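Règle de Rennie

La règle de Rennie est un ensemble de bonnes pratiques relatif à la manipulation de petits objets par des robots à deux bras. Rédigée par le bureau d'études Rennie, puis reprise par l'intégrateur Vekon, elle n'a aucune valeur légale, ce qui explique peut-être qu'on la respecte.

Contenu

Le texte tient en 3 articles. Le premier limite à 85 mm l'ouverture des doigts à l'approche d'un objet mince. Le deuxième interdit à un bras de traverser la zone de l'autre pendant une saisie - on parle de « priorité à droite », bien que le texte ne précise jamais la droite de qui. Le troisième impose un nettoyage des faces de contact tous les 3000 cycles.

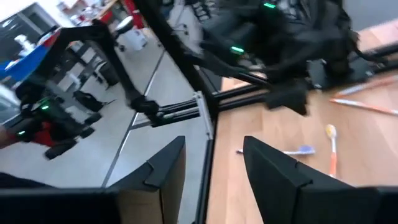
Pince à deux doigts ouverte devant des brosses à dents posées sur une table en bois.

Objets d'essai

La brosse à dents figure parmi les objets recommandés : longue, légère et dotée d'une tête qui complique tout. La variante Remis exige 500 saisies par modèle, chiffre dont l'origine reste obscure.

Critiques

Les surfaces réfléchissantes ne sont mentionnées que dans une note de bas de page. Le groupe d'utilisateurs Flikow demande un quatrième article à ce sujet. Sa proposition, plus longue que la règle elle-même, est toujours à l'étude.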